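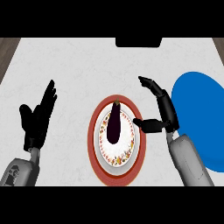
We have a community choir concert in the Bustunbridge hall in June and the printed program has become my job. The hall seats 513 and we usually fill it. What I'm stuck on is the sponsor and credits page. Last year it was a solid block of small type and people complained. I would like to put the names on a round shape in the middle of the page, something like a plain red disc on a white marble background, and leave the rest of the page mostly empty. The choir director thinks the names should be in a normal list by category. We also have two pieces by a living composer, a projected text for one of the songs, and a spoken word section between the halves. How much of that has to be credited in the program, and how much can go on a sign in the lobby?

Also, is there a usual order for the names? I have 59 singers, 2 accompanists, the reader, the hall crew and the businesses that bought ads. Simard gave the most, and their manager has asked to be on the front cover, which I don't love.

Asked in Performing Arts > Concerts and Events
Shares: 2

3 answers

Sylvain Roussel
Start with the contracts. The living composer's publisher will have sent you a license for the performance, or should have. Look for a line that gives the exact credit wording. If it says "must appear in all printed programs," then a lobby sign is not enough. Copy the wording as it is, including the punctuation. If there is no such line, give the title, the composer, whoever wrote the words, and the arranger if there is one.

The projected text is a separate permission from the performance. A lot of choirs miss this. If the poem is still under copyright, you need an okay from whoever holds the rights to the words before you show them on a screen, and the same goes for printing them in the program. Write to the publisher now. It can take weeks, and June is closer than it looks when you are waiting on an email. If the poem is old enough to be in the public domain you can print it and project it, but check the translation if there is one. The translator may have rights even when the poet doesn't.

Spoken word: ask the reader how they want to be listed, and whether the piece is their own. If it's theirs, print the title and their name. If they are reading someone else's work, treat it like the song text.

Order of names, the way our group does it:

Music director
Accompanists
Soloists, in order of appearance
Singers, alphabetical within each section
Reader and other guests
Stage, lights, sound, front of house
Thanks
Sponsors

On Simard, I would offer the back cover. Ours has always gone to the biggest sponsor and it sells well, since it's what people see when the program is lying face down on a chair. If someone already promised them the front in writing, you will have to sort that out first. We had a similar thing with a sponsor called Revberg, and a full back page plus a mention from the stage settled it.

Was this answer helpful? It was for me, so adding a bit. Same situation here last winter, smaller choir. For the design part I'd say your circle works for sponsors only. It won't hold 59 names unless the type is tiny, and then you have last year's complaint again. Put the singers in two or three columns on their own page, 10 point or bigger, black on white. A lot of our audience is older and the house lights are low. Text over a marble pattern can get hard to read once it goes through an office copier, so print one page on the real machine before you run the whole batch. Dark red also tends to come out as dark gray if you print in black and white, and black letters on it disappear.

We did ours in Kideck because one of the altos already had it. Any layout program will do. Set it up as a folded booklet from the start, so the page count has to divide by four.
Posted by Wiroj Nuchit

Guest
just put the names in a list. no one reads the design. we printed 40 too few one year and people shared, it was fine. also check the spelling of everybody's name, pass a sheet around at rehearsal and have them initial it

Comment from the person who asked:
Thank you. I found the license and it does have required wording, so that goes in the program. The poem is under copyright and I've written to the publisher about the screen. The circle is staying for the sponsors and the singers are getting their own page in columns. Simard hasn't answered about the back cover yet.

3 comments

Last updated: 27th December

Related questions
Do we need a license to record our own concert for the members?
How early should doors open for general seating?
Choir risers: rent or borrow?
Who introduces the pieces when the director doesn't want to talk?
What to charge for a half-page program ad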